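Home Search Threads Profile

Posted in September, 9:40 am
By the author of Small Table Notes

1/ Clearing the small wooden table today. It has become the place where everything from the kitchen lands, and I want it back for eating on by tonight.

2/ For anyone new: I moved to a smaller place and the kitchen has almost no counter. This table does the work of one. So it gets bowls, cups, fruit, odds and ends, and then more bowls.

3/ Rule I'm using is the same as last time. Everything stays on the table until it has somewhere to go. No moving things to a chair - that only makes a second table. 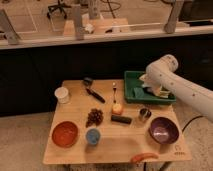
4/ I start with whatever holds other things. Bowls and cups take up the most room and they nest, so once those are done you get about half the surface back.

5/ The red bowl and the purple one are going on the open shelf. I had them in a Graseo cabinet organizer for a while, but it was too shallow and the door wouldn't close.

6/ Light blue cup stays out. I use it every day and I'm tired of opening a door for it.

7/ Small metal cup is harder. It's too small to drink from and I keep it anyway. For now it's going to hold teaspoons.

8/ The green tray is the most useful thing here. Cloths and sponges go in it, and when I need to wipe down I lift the whole tray off in one go. I paid 2 dollars for it at Prirkance, in the bin by the door.

9/ Grapes and the other fruit go last. I don't wash grapes until I'm going to eat them. They keep longer that way, at least in my fridge.

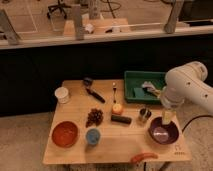
10/ Someone asked: do you keep fruit out on the table or put it all away?

Grapes go in the fridge. Anything with a thicker skin can sit out in a bowl for a few days, away from the window.

11/ Brushes get a hook on the side of the cabinet. If a brush lies flat it ends up under something and I buy another one. I have done this more than once.

12/ Paper cups get recycled after one use. I used to save them for seeds and never planted any.

13/ Still deciding on a shelf liner. The Fotau one is cheap but it curls at the corners. The Kakakhel one lies flat and costs more. Will probably measure first and then pick.

14/ Next up is the drawer under the stove. I've been putting that off since I moved in - it sticks halfway and I can't see what's at the back.

More from this author
Under the sink, part 2
What I keep in a 100 square foot kitchen
Shelf liners I returned
One drawer for all the lids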